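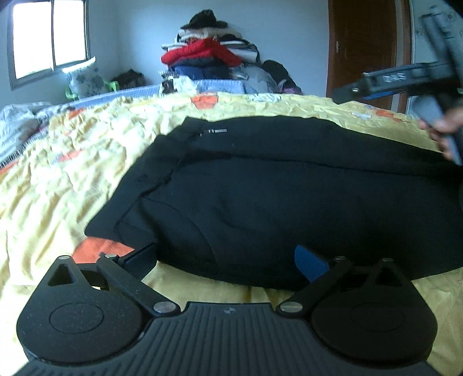
Mireille Abu Hammour
Sunday, November 27, 2022

Stir-up Sunday was last week, I'm told. I have made my Christmas pudding today, so it will be ready for people who also turn up late.

The recipe is my aunt's and lives on the back of a gas bill. It asks for "suet, the usual". I rang her. The usual is "what you'd normally use".

Settled on 400 grams of mixed fruit, soaked overnight in cold tea and a bit of brandy. Then a bit more brandy, as the first bit looked lonely.

Pravesh says you can get a perfectly good pudding in Flundthorpe for the price of my brandy. Pravesh will be given a small slice.

For those asking: 2 eggs, dark sugar, breadcrumbs, grated apple, zest of an orange, mixed spice. Flour until the spoon stands up and looks worried.

Everyone in the house is meant to stir and make a wish. Tamer wished for trifle. Out loud, while looking at me.

Butter the basin properly. I mean all the way up. Last year's came out in two halves and I served it as "rustic".

Pleated paper, foil, string round the rim. The string needs a second person's finger for the knot. Lina lent hers and then wanted it back, very dramatic.

Six hours of steaming. The kitchen windows have gone and I can no longer tell whether it's raining.

Top up the pan with BOILING water. I did one lot from the cold tap and the whole thing sulked for ten minutes.

Gergely asks if it can go in the microwave. Gergely can go in the microwave.

Four hours in. Smells of oranges and old churches. Had cheese on toast standing up.

Done. Fresh paper on, back of the cupboard, behind the lentils where Tamer never looks. Two more hours' steaming on the day itself.

Does anyone have a use for half a packet of suet?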